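Demonstration collection (robot learning)

Demonstration collection is the work of recording examples from which a robot arm learns a task. A person guides the arm, by hand or with a controller, while joint positions and camera views are saved together. One complete recording is called an episode.

The Filodeo set, recorded at the Pandis laboratory, has 542 episodes of tabletop tasks with mugs and other small objects. Of these, 159 were later removed – mostly for late starts or missing camera data.
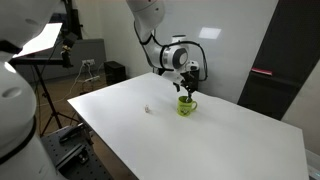 How many episodes does one task need?

It depends on the task. For a simple grasp, the Filodeo team used 40 episodes and kept 24 more for testing.

Object positions are changed between episodes, so that the system does not learn only one place on the table. The Ejigu format stores each episode as a separate file.

See also: Postance controller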